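3. Collecting Demonstrations in Simulation

3.1 Setup

All of the training data used in this paper was gathered in simulation. We built the kitchens in Pletovgate, our in-house scene generator, and ran them with a two-armed mobile robot model whose arms, grippers and cameras match the unit in our lab in size and placement. Operators drove the robot with a pair of hand controllers. The left controller moves the left gripper and the right controller moves the right one; a thumb stick on each side drives the base. A button press closes the gripper and a second press opens it again.

We chose hand control over scripted motion for most of the data. Scripts are cheap and we did use them for the reset poses, but in early tests the policies trained on scripted paths did poorly whenever an object was a little off its expected spot. A person who misses a plate moves back and tries again, and these second tries turned out to be useful training material. We kept them in the set unless the object fell to the floor.

Each episode begins with a short written instruction, such as "put the plate in the sink" or "move the apple next to the bowl." The operator reads it, presses a start pedal, does the task, and presses the pedal again. Anything recorded before the first press or after the second is thrown away. If the simulator reports that the goal has been met but the operator has not pressed the pedal, recording goes on, so the final frames of an episode often show the arm pulling back.

3.2 Scenes and objects

The kitchens come from 4 base layouts. Each layout fixes the walls, the counter, the sink and the large appliances. Everything else is drawn at random at the start of an episode: which small objects are present, where they stand, the counter and floor materials, and the strength of the lights. Objects on the counter are dropped from a small height and allowed to settle before the operator sees them. A draw is rejected if any object ends up in the sink or on the floor, or if two objects overlap after settling.

Objects that have nothing to do with the instruction are left in place. In our first round of collection, named Gimell, we cleared the counter of everything but the target, and the resulting policy reached for whatever it saw first. From the second round on, named Istitetti, every episode includes bowls, bottles, fruit or utensils near the target.
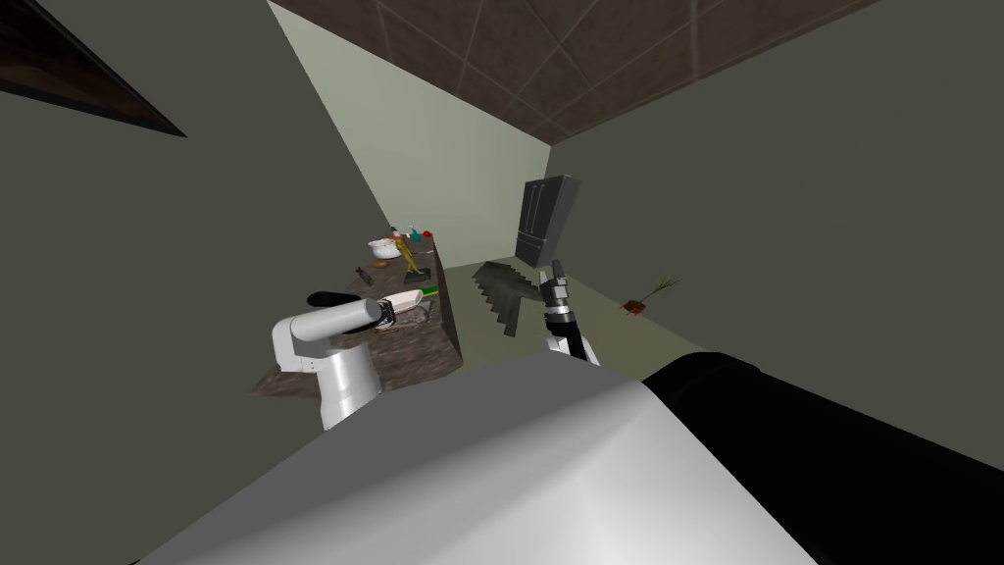
Figure 3. A simulated kitchen used for collecting demonstrations, with the left gripper over a plate beside the sink.

The robot is placed at a random point along the counter with a random heading, within limits that keep at least one arm in reach of the target. We do not require both arms to be useful. In many of the plate and bowl tasks only one arm does any work, and the other stays where the operator last left it. We considered masking out the idle arm during training and decided against it. The policy has to output a command for both arms at every step, and holding still is a command like any other.

3.3 Views

We record three streams: one camera on the head and one on each wrist. A fourth camera is mounted on the body and is set at a new angle in each episode. Its purpose is to keep the policy from leaning on one fixed view of the counter. Some of these angles are steep, and a good part of the picture may be taken up by the robot itself. We put a limit on this only where the target could not be seen in any of the four streams, in which case the angle was drawn again.

Joint positions, gripper state and base velocity are stored with each set of images. We also store the true pose of every object. The policy never receives the object poses. They are used for the success check and for the replay step described in Section 3.5.

3.4 Filtering

Collection across both rounds gave 2,000 episodes. Each one was run through an automatic check and then watched by a second operator at double speed. The automatic check removes episodes in which the target never moved, the goal was not met at the end, or the gripper passed through the counter because of a contact error in the physics engine. The second operator looks for things the check cannot find, mainly episodes where the goal was met by accident. A plate that slides into the sink after being bumped by an elbow meets the goal, but it is a poor example of how to pick up a plate.

After both steps, 1,001 episodes were left. Most of the losses came from Gimell, where operators were still getting used to the controllers and where the contact errors had not yet been fixed. Flat objects were the hardest. A plate lying on a counter gives the fingers very little to hold, and operators settled on two ways of dealing with it: tilting the plate against the edge of another object, or pushing it until one side hung over the sink and then gripping that side. Both appear in the final set. We did not ask operators to favor one over the other, and we did not label them.

We set aside 100 of the remaining episodes for validation. These were picked so that each base layout is present and so that no combination of target object and counter material in the validation set also appears in training.

3.5 Replay with changed appearance

The filtered episodes were replayed with new textures and lighting. During replay the joint commands are sent exactly as recorded, and the object poses are compared with the stored ones at every step. If an object drifts from its stored path by more than the width of a gripper finger, the replay is stopped and dropped. Changes in appearance should have no effect on the physics, but small timing differences between machines were enough to make some grasps fail on replay. Running all replays on the same type of machine removed most of these cases.

Replayed episodes are used for training only. The comparison against the Rivadeneira baseline in Section 4 uses the same original episodes and the same replays for both methods, with the order of the training batches held fixed.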